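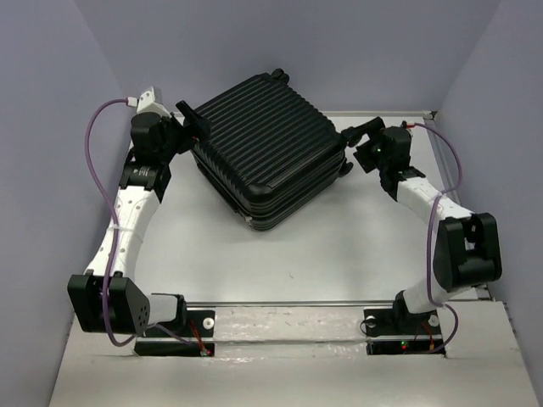

Zweihundertvierundvierzig Euro hatte der Koffer gekostet, und Malathi Sundaram glaubte ihm kein Wort. Auf dem Anhänger, den sie noch im Laden abgerissen hatte, stand, er halte ein Leben lang. Wessen Leben, stand da nicht. Eine Hartschale, schwarz, mit Rillen rundum, und wenn man mit dem Fingernagel darüberfuhr, gab es ein Geräusch wie von einem billigen Waschbrett.

»Der ist gut«, sagte ihre Schwester am Telefon. »Jullow ist eine gute Marke.«

»Seit wann?«

»Das sagt man so.«

Malathi legte das Telefon auf das Bett und stellte auf Lautsprecher. Es war Juli, kurz nach fünf Uhr morgens, und in der Wohnung stand die Luft vom Vortag. Der Zug nach Trumport ging um zwanzig vor acht. Von dort das Schiff nach Elcombe, wo das Haus der Tante stand, das nun angeblich ihnen beiden gehörte. Sie glaubte auch das erst, wenn sie den Schlüssel in der Hand hielt.

Sie packte zuerst die Schuhe ein, dann den dunklen Rock, dann die Mappe mit den Papieren. Die Mappe nahm sie wieder heraus. Papiere gehörten nicht in einen Koffer, den ein anderer tragen würde.

»Hast du an die Bettwäsche gedacht?«, fragte die Schwester.

»In einem Haus mit drei Schlafzimmern wird es wohl Bettwäsche geben.«

»Du hast sie doch gesehen, die Tante. Glaubst du, die hat in den letzten Jahren etwas gewaschen?«

Malathi holte die Bettwäsche. Jetzt ging der Deckel nicht mehr zu. Sie kniete sich darauf, die Schale gab ein wenig nach und knackte, und sie dachte an das Leben lang. Dann schnappte das Schloss doch ein, so leicht, dass sie es noch einmal öffnete und wieder schloss, um sicher zu sein. Beim zweiten Mal brauchte sie beide Knie.

»Der Notar schreibt, es seien 211 Quadratmeter«, sagte die Schwester.

»Mit Garten oder ohne?«

Es blieb eine Weile still. »Das steht nicht da.«

Natürlich stand es nicht da. Sie stellte den Koffer auf die Rollen und schob ihn durch den Flur. Auf den Dielen lief er ruhig, das musste sie zugeben - aber der Flur war gerade und keine zehn Schritte lang, und in Elcombe ging es vom Anleger nur bergauf, über Kopfsteinpflaster, das schon den Kinderwagen ihrer Mutter ruiniert hatte.

An der Wohnungstür hob sie ihn an, setzte ihn ab und hob ihn mit der anderen Hand an.

»Ruf an, wenn du da bist«, sagte die Schwester aus dem Schlafzimmer.

Malathi ging zurück, nahm das Telefon vom Bett und steckte es zu der Mappe in die Handtasche. Dann trug sie den Koffer die Treppe hinunter, Stufe für Stufe, ohne die Rollen aufzusetzen.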